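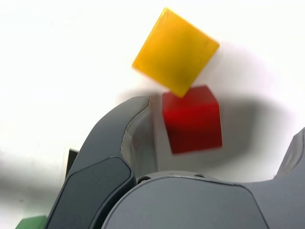

Yellow and red cubes at the gripper.

Rutilio Zamudio's stacking study at Sisitz trains one policy, Zonitine, on 1054 demonstrations. The arm and table stayed the same all through February. 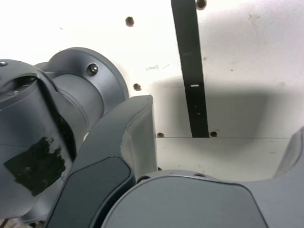
Each trial gets 30 seconds. Past that it is logged as a miss.

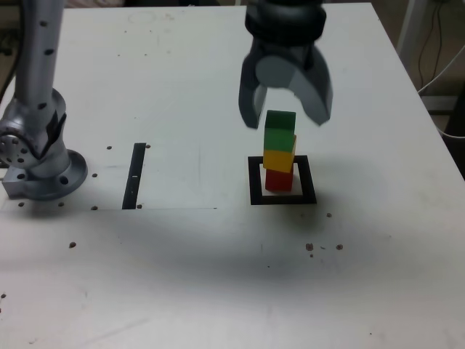
Four-cube towers needed 14 extra hours of training before the results settled.

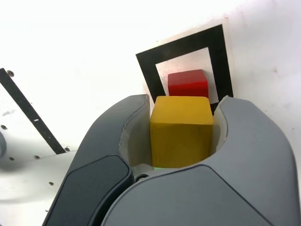

Grasp width is learned too. The full logs are on the Fekwood page.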